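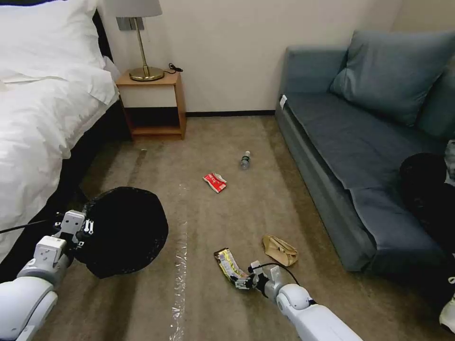
Hotels & Lodging > General talk
Daily housekeeping: do you miss it or not?

Radwa Alaoui
OK so I just got home from four nights at the Holtia in Bilthorpe and I need to know if I'm the only one who still cares about this. At check-in the guy slides a card across the desk that says housekeeping is "by request" and if you skip it for your whole stay you get 1000 points. I said no thanks, I'd like my room cleaned please, and he looked at me like I'd asked for a horse.

Then it turned into a whole thing! You have to call by 10 the night before, only there's no one at the desk after 9, so you have to text, and the texting thing wants your last name exactly the way it's spelled on the reservation (mine wasn't spelled right on the reservation). I got service once in four nights. The room was fine, the bed was great, big fluffy white bedding, I slept like a rock. But I'm paying the same rate I paid two years ago when somebody came in every day and gave me fresh towels and took the trash out. So where did that money go?

Anyway, do you all take the points? Do you tip if they never come in? I left a five and felt weird about it both ways.

Sheyla Correa
I take the points every single time. I don't want anybody in my room while I'm gone, I never did, and I used to hang the sign on the door from day one. Now they pay me for it. 1000 points isn't a lot but over a year of work trips it bought me a free night in October, and I spent it at the coast with my sister eating fried clams.

Towels you can just go get. I walk down with the old ones over my arm and come back with new ones, takes two minutes and I usually talk somebody into extra coffee pods while I'm there.

Radwa Alaoui
See, I get that for one or two nights. By night three I've got takeout containers and that tiny bathroom can they give you is full of makeup wipes. I don't want to be walking through a lobby in my socks holding a bag of garbage!

Jamshid Safavi
Long time reader, don't post much. I worked the laundry and then the floors at a place in Grultuvcombe for six years so I have a dog in this fight.

People think skipping service makes it easier on the staff. On paper, sure. What really happens is the checkout room that used to be a quick turn is now four or five days of living all at once. You get the same amount of minutes for it. We had 19 rooms on a bad day, and a room where someone had been in and out all week with no service could eat up the time for three normal ones. Hair in the drain, toothpaste on everything, food ground into the carpet, the trash overflowing and then stacked beside the can in whatever bag they had.

And your hours get cut too. When everybody "opts out" they call you at 6 in the morning and tell you to stay home. I had weeks where I was on the schedule for five days and worked two. So when I travel now I ask for service every other day, even if it's a pain to set up.
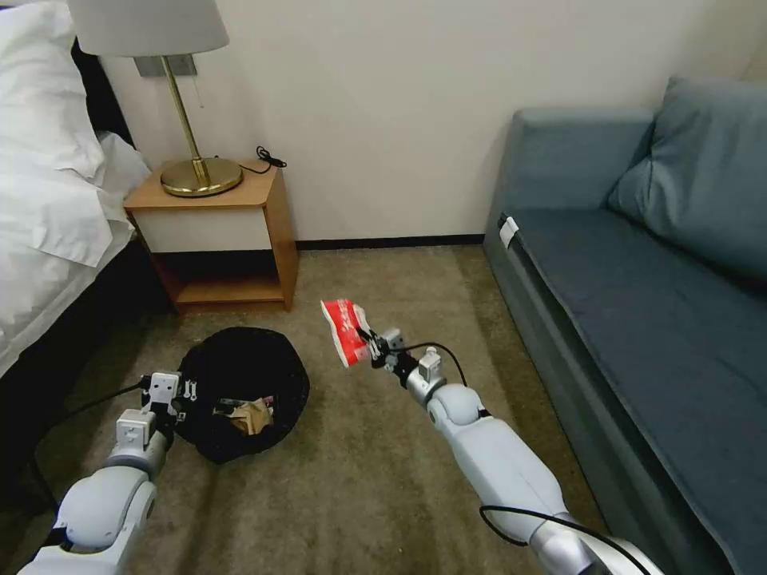 Sunil Miah
Counterpoint from a guy who's in hotels 21 nights a month: I like it better this way and I'm tired of being told I'm a bad person for it. I work odd hours. I'm asleep at noon. For years I had people knocking at 9:30, then 11, then 2, then a phone call from the desk asking if I was planning to "allow service." The opt-out is the best thing to happen to business travel since the curved shower rod.

If a hotel cuts somebody's hours, that's on the hotel. It's not up to me to have my bed made so somebody gets a paycheck. They could pay people for the day and have them do deep cleaning. Lord knows the vents could use it.

Jamshid Safavi
I never said you were a bad person. I said what it does. And I agree with you on who should fix it, I just wouldn't hold my breath.

Sunil Miah
Fair enough. I'll give you the food on the carpet thing, I've walked into rooms like that right at check-in.

Fatima Shehu
Oh, I have so many feelings on this one. My husband and I do youth hockey, so picture two kids, gear bags that smell like death, and a whole team running up and down the hall with pizza. We stay at the same place in Bilthorpe every year, room 117 if we can get it (next to the side door, you can bring the gear in without going past the desk), and the team moms have a system by now.

We bring our own trash bags. Big black ones from home, the kind you'd use for leaves. First thing when we get in, one goes down on the floor and the kids know every wrapper goes in it. Then on the last night we tie it up and my husband takes it down to the dumpster himself. I also leave a ten on the nightstand by the lamp with a note that says it's for housekeeping, since I once left cash with no note and got a very sweet phone call from the hotel saying I'd forgotten my money!

The kids miss the can from two feet away, of course. You'd think hockey players could hit a target.
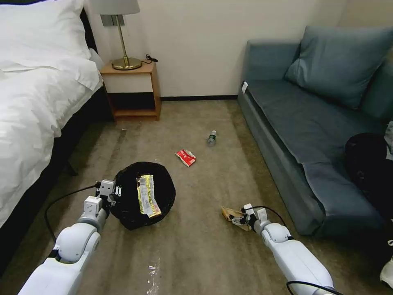 What gets me is the tipping advice, because it's all over the map. My mother-in-law says daily, my sister says at the end, and the internet says both depending on what day you look. I do it at the end and I do it heavier if we've been messy. And we do a last lap of the floor no matter what, because there's always something left out on the carpet even when the bag is sitting open right there, just like that little red and white wrapper out in the middle. It's a granola bar thing at our house, usually, and it's usually my son's. If I can pick it up before I leave, I'm going to pick it up. I don't care who's being paid for it.

Sheyla Correa
Fatima, the note! I've been leaving cash with no note for years. Now I'm wondering how much of it is sitting in a lost and found somewhere.

Jamshid Safavi
At our place, if it wasn't on the pillow or with a note, we weren't supposed to touch it. We'd turn it in and write the room number down. So yes, leave a note, even just "thank you" on the hotel pad.

On daily or at the end: daily if you get daily service, because it's often a different person each day. If you skip service, leave it at the end for whoever gets the big clean. I'd say leave more than you think, too. The one person doing that room is doing all your days.

Radwa Alaoui
OK, that answers my question. So my five was cheap. Noted, and I feel bad, and next time it's fifteen.

Sunil Miah
Or, and hear me out, the hotel could put it in the rate. I don't tip the guy who fixes the elevator.

Radwa Alaoui
The guy who fixes the elevator isn't getting my hair out of a drain, Sunil.

Sunil Miah
lol ok. I do tip, for the record. I just complain while I'm doing it.

Fatima Shehu
Is there any chain left that does it every day without you asking? My parents are coming out for my daughter's graduation and my dad is 80 and not going to text anybody for towels. I was looking at the Ó Dálaigh on the north side of Bilthorpe because it's family run and the lady on the phone sounded like she'd iron the sheets herself.
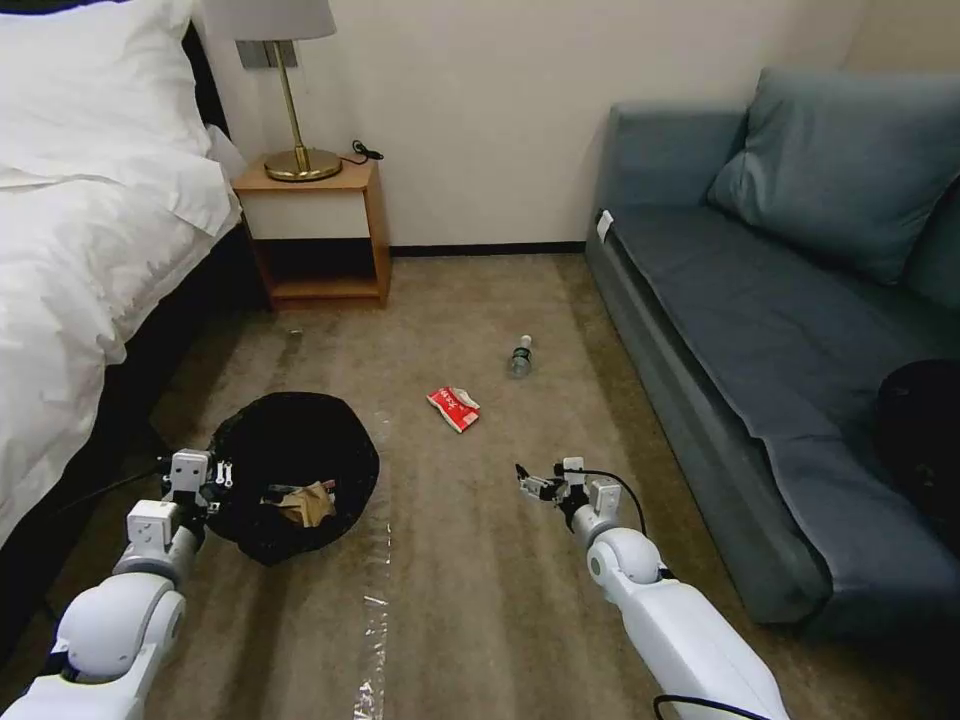
Black trash bag open on the carpet, crumpled paper bag inside.

Sheyla Correa
I stayed at the Ó Dálaigh in the spring! Old building, slow hot water, and yes they come every morning. They folded my pajamas, which I had mixed feelings about. Breakfast is real eggs. The stairs are steep though, so ask for the ground floor for your dad.

Radwa Alaoui
Folded pajamas, sold. Sheyla, what was parking like? The Holtia has gone to paid parking on top of everything else, don't get me started.

Sheyla Correa
Free, behind the building, but tight. I wouldn't try it with a pickup.

Fatima Shehu
We have a minivan full of hockey sticks, so we'll find out. Calling them tonight after practice.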